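Maeng Escritorio: kit de captura de demostraciones para brazo y pinza

Inicio > Equipos > Captura de datos > Kits de sobremesa

Si estás pensando en enseñar a un brazo a ordenar una mesa y todavía no sabes con qué vas a grabar los ejemplos, este es seguramente el equipo de Cadiser por el que te conviene empezar. El Maeng Escritorio reúne en una sola caja lo que hace falta para registrar demostraciones con dos puntos de vista a la vez: el de la muñeca, pegado a la pinza, y el de una cámara fija que mira toda la mesa.

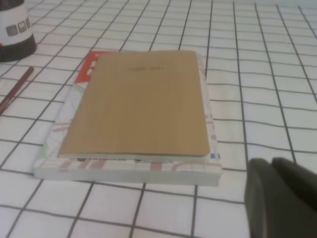
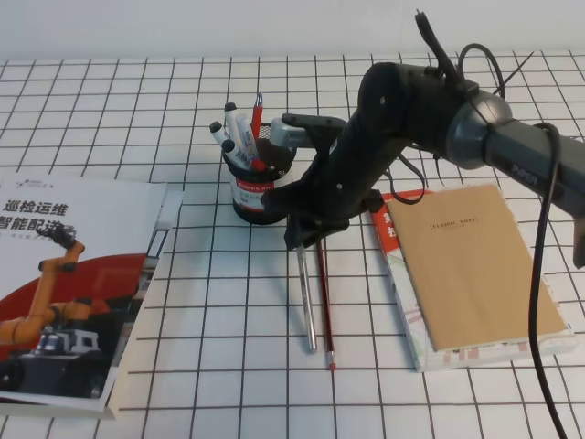
Libros, cuadernos y útiles de escritura sobre el mantel cuadriculado: primero la vista de muñeca y después la de la cámara fija.

Para qué sirve

El kit nació de un encargo bastante concreto. Rocío Cuadros, que coordina nuestro taller de aplicaciones, necesitaba grabar tareas de escritorio (guardar un bolígrafo, apilar un cuaderno sobre un libro, volver a dejarlo donde estaba) y acabó montando ella misma un puesto con piezas de tres catálogos distintos. Funcionaba, pero cada vez que había que moverlo se perdía una tarde entera en volver a ajustar las cámaras. De aquel puesto quedan hoy el mantel, los soportes con tope y la costumbre de usar objetos corrientes, de los que cualquiera tiene encima de la mesa. Seguimos recomendándolo así: un libro grueso y un cuaderno fino plantean a la pinza problemas muy distintos, y un lápiz junto a un bolígrafo metálico, casi paralelos, da más juego del que parece cuando hay que coger solo uno de los dos.

Cada demostración se guarda como un episodio, con las dos vistas, la posición de las articulaciones, la apertura de la pinza y una frase que describe la tarea. La frase la escribes tú, en español o en el idioma que prefieras — y te animamos a ser generoso con ella, porque "mete el lápiz rojo en el portalápices" ayuda bastante más que "lápiz".

Qué incluye la caja

Módulo de cámara de muñeca con placa de montaje
Cámara fija con brazo regulable y tope de posición
Mantel blanco con cuadrícula negra
Unidad de sincronización Skevon, con su fuente de alimentación
Dos cables de datos largos y un juego de bridas reutilizables
Licencia de Fluvska, nuestro programa de grabación y revisión
Guía impresa de puesta en marcha

El brazo, la pinza y el mando de teleoperación no van incluidos. Los objetos tampoco, claro, aunque si nos lo pides al hacer el pedido te mandamos encantados la lista de los que usamos en el taller.

Cómo se trabaja con él

Coloca el mantel, fija la cámara de mesa y comprueba en Fluvska que las dos imágenes llegan a la vez. Después reparte los objetos, elige la tarea en la lista y pulsa grabar. Al terminar el episodio, el programa te pregunta si lo guardas, lo descartas o lo marcas para revisar. Esta última opción es muy útil cuando la maniobra ha salido, pero a trompicones, y no tienes ganas de decidirlo en ese momento.

Para una tarea sencilla solemos empezar con 50 episodios y mirar qué tal se comporta el modelo antes de seguir. Con objetos finos o muy juntos conviene llegar a 400, cambiando de sitio las cosas cada poco tiempo. También aconsejamos dejar siempre en la mesa algo que no intervenga en la tarea. Si el sistema solo ha visto mesas despejadas, luego le cuesta mucho encontrar lo que busca entre lo demás.

Pasa los cables con cierta holgura y repasa su recorrido llevando el brazo a las posiciones extremas antes de la primera sesión. Las bridas son reutilizables precisamente por eso, nadie acierta a la primera.

Datos prácticos

Capacidad de la unidad Skevon: unos 4000 episodios cortos
Peso del módulo de muñeca: 181 gramos
Vistas simultáneas: dos
Exportación: carpeta por episodio, con vídeo, tabla de estados y texto de la tarea
Montaje: tornillería incluida, sin taladrar la mesa

Lo que nos cuentan

"Lo que más agradezco es poder revisar las dos vistas juntas. En la de la mesa todo parecía bien agarrado, y en la de muñeca veía enseguida que el dedo estaba tocando el cuaderno de al lado. Eso sí, el mantel llega doblado y hay que darle un día para que se asiente." Seren Prosser, laboratorio de manipulación

Tiene razón en lo del mantel. Desde febrero lo enviamos enrollado en un tubo aparte, así que no te extrañe recibir dos bultos.

Pedidos y dudas

El kit se prepara bajo pedido. Indícanos el modelo de brazo y de pinza para que incluyamos la placa correcta, y si tienes dudas sobre el espacio disponible mándanos una foto de la mesa con las medidas apuntadas, que la miramos con calma y te contestamos. El teléfono del taller se atiende de nueve de la mañana a dos de la tarde.

Accesorios relacionados: mantel de repuesto, segunda placa de muñeca, soporte alto para cámara fija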